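Handheld grippers with cube markers – tracking drops out when I fold toward myself

Posted by jurnau_bench in Robotics and Automation > Home Builds

Hi all! I'm building a pair of handheld grippers at the shared workshop in Sidgate so I can record folding and wiping moves for a small arm I have at home. Each one has a white cube on top with printed markers, and I wear a camera on my head that looks down at both cubes. The left one is the bigger claw-style body, and the right one is a slimmer thing I strap to my wrist.

It mostly works. I put a mat on the big round table, pinch a cloth in the right one, and off I go. But whenever I pull the cloth toward my lap the right cube's position jumps all over the place, then it settles again when I reach back out. My last recording was 1462 frames long and I had to throw out a big chunk from the middle (so annoying).

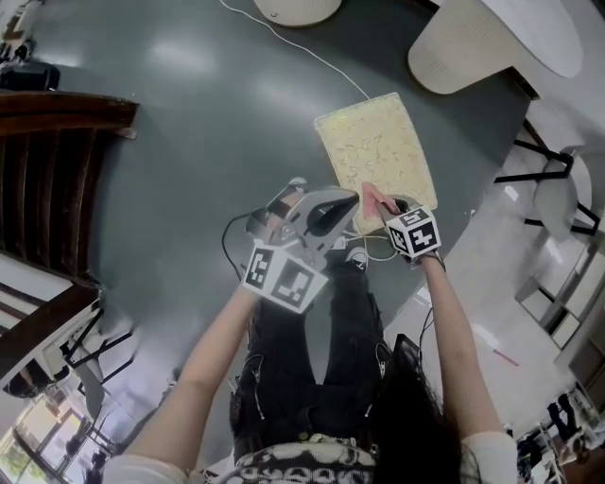

My setup at the table, pink cloth in the right-hand gripper.

I've reprinted the markers once already and it made no difference. The left one hardly ever does it. Is it the light, the cube size, or my cables tugging on things? I'd love to fix it without buying another camera.

ilis_tinkers
Had the same thing on mine last winter, so a few things to try. First, daylight. If you're sitting by windows, try one recording in the evening with just the room lights on and compare. Glare on the print will eat a marker fast, and matte paper helps a lot.

Second, look at the angle. When you pull toward yourself your wrist tips, and the camera may be down to one face of the cube seen nearly straight on. One flat face gives a really shaky pose – it can flip between two answers from one frame to the next. Tilt the cube on its mount so two faces stay in view near your lap. I printed a little wedge, 26 degrees, and most of my jumps went away.

Also check that every face has its own marker ID and that none of them repeat on the other cube. I lost a whole Monday to that one!

sidgate_solder
cables. its always cables. tape them to your forearm

marinho_mk2
The wedge is a good idea, but I'd check exposure before printing anything. If the camera is on auto, every time you look down at your lap it readjusts and the picture smears for a bit. Lock it at something short, even if the video looks dark to you. Mine went from 11 dropouts per run to 4 with only that change.

And tie back your hair if it's long! Mine kept swinging in front of the cube whenever I leaned in, and I blamed the software for weeks.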